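Visit to the Gerine teaching lab

Thursday, February 8, 2024

Gerine opens its lab to outside visitors twice a year, in winter and again in June. I signed up for the morning tour because our own kitchen line has been looking at automation, and I wanted to see how the teaching part is done.

The lab is on the second floor, above a print shop. You sign in, leave your coat and get a sticker. The first half hour was slides, and most of it can be found on their site. The useful figure was 1480, the number of demonstrations recorded so far for the food handling project, which they call Vivia. Of those, 400 were thrown out on review, mostly for hesitation or a dropped item.

After that we went to the work area. Gerine teaches its robots in two ways. In the first, a person takes hold of the arm and moves it through the job. In the second, called Dura, the person works a pair of hand controls and the robot's arms follow. Dura is used for anything with two arms, as one person can't easily push both around at once.

I got a turn on the controls. The grip takes getting used to -- you squeeze much less than you expect. My job was to move a sponge from one tray to another, and I needed 90 seconds. The operator before me did it in a few seconds while talking.

The table I spent the most time at was set up for steamed buns. The work there is split between lifting the lid off the steamer, moving buns between basket and plate, and putting the lid back. Each run is a separate recording, and the operator starts over if a bun gets squashed.

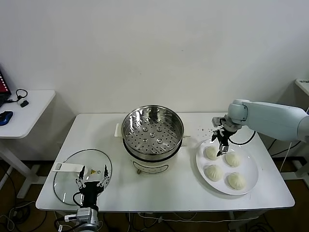 The bun table: steamer open, lid set down at left, right gripper at one of the four buns on the plate.

I asked how many good runs they want before training on a new task. The answer was 44 for a first try, then more depending on what goes wrong. Lids are harder than buns, according to the operator, and glass ones slip.

Lunch was at Văn, two doors down. The tour is free but fills up early, and parking on the street is limited to two hours.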